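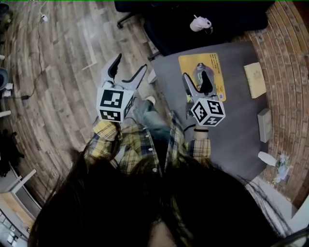

Jovcombe Prayer House open day, Mar 13, 2022

I've wanted to visit Jovcombe for years, and I finally made the drive (42 miles, most of it behind a hay truck!). They open the whole place up once every March, chapel and garden and library, and you can wander wherever you like as long as you keep your voice down in the hallways.

We started with morning prayer in the chapel. I'm used to our church, where somebody is always talking or singing, so the long quiet after the psalm felt strange to me. I kept making grocery lists in my head. Then the leader read Psalm 62 again, slower this time, and I stopped fidgeting and just sat there with the Lord for a while. I could have stayed through lunch.

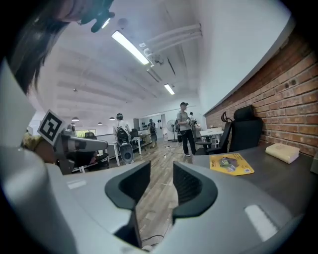 The library

Up a very steep staircase! They have 2,281 books, a lot of them hymnals that came from the old Brodano mission when it closed. I found one with a stranger's prayers penciled beside the hymns, one for rain and several for a son. I stood there and prayed for that son too, whoever he is.

Soup was at noon, and I ended up at a table with a group from Soveck who come every year and walk the garden path saying the Lord's Prayer one line at a time (it takes them 40 minutes). I tried it after lunch and only got as far as "daily bread" before the bell rang for the closing service.

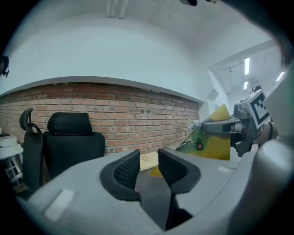

A reader writes: I went two years ago and had the same trouble with the silence. Try the evening service if you go back. It's shorter, they sing first, and I found it much easier to settle down and pray after that.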